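Old drives and power units: sorting day at Flornden

The electronics shelf is full again, so the next sorting session will be given over to computer parts. Last April we sent 531 kilograms to Retow for recycling, and most of it was drives, fans and power supplies pulled from office machines.

If you are dropping off drives, please leave them in their carriers. The plastic ends snap easily when they are forced, and a carrier in one piece can be used again.

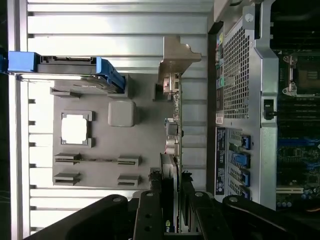
Circuit boards go in the grey tubs, stacked on edge with cardboard between them. Metal covers and heat sinks go in the aluminium bin once the screws are out. Bring your own screwdriver if you have one, as we are down to four.

We can't take printers or anything with a swollen battery. Hukberg accepts both at its Taşdemir depot for a small fee.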